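Cladley Developer Forum
Web Front End: Table components

Topic: Server-side paging or load all rows in the Kandarent grid?

hendricks_webteam
Posted 7/18/22
Our office maintains an internal records page that uses the Kandarent grid component. The table currently holds 2,000 rows and all of them are loaded when the page opens. Staff on older machines report that typing in the filter box is slow. We wish to know whether other teams have moved to server-side paging, and whether the change required a rewrite of the filter code. Our page size is set to 100.

drutska_support
Please confirm first that virtual scrolling is enabled. In the default settings it is off. With it on, only the visible rows are placed in the page, and a table of your size should not require paging on the server.

rowan_dept_it
I must disagree with the reply above. Virtual scrolling reduces drawing time. It does nothing for the filter, which still runs over every row each time a key is pressed. Our department made the change to server-side paging in April. The filter code was moved into a single service file and the grid template was left as it was, apart from the data source line.

drutska_support
The point about the filter is accepted. A short delay on the input would address it, however, and is a far smaller change. We apply a delay of 35 milliseconds on our own pages and have received no complaints.

rowan_dept_it
A delay that short will not be noticed by anyone who types at a normal speed. The filter will still run on nearly every key. I would ask that the original poster measure both before deciding.

hendricks_webteam
Thank you both. Virtual scrolling was off. With it enabled the page opens faster, but the filter remains slow, as rowan_dept_it predicted. We tested a longer delay and the result is acceptable on most machines. Sorting by date is still a concern, as the column is stored as text. We will convert the column before we consider paging. The grid has 17 columns, and several of them can be removed from the default view.
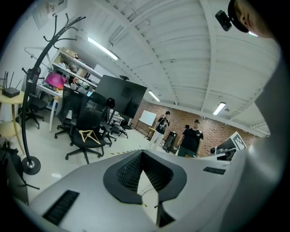 Topic: Kandarent grid loses column order after page reload

cladley_moderator
Replies to this topic are being merged with an earlier report. Please include your component version and your browser when posting.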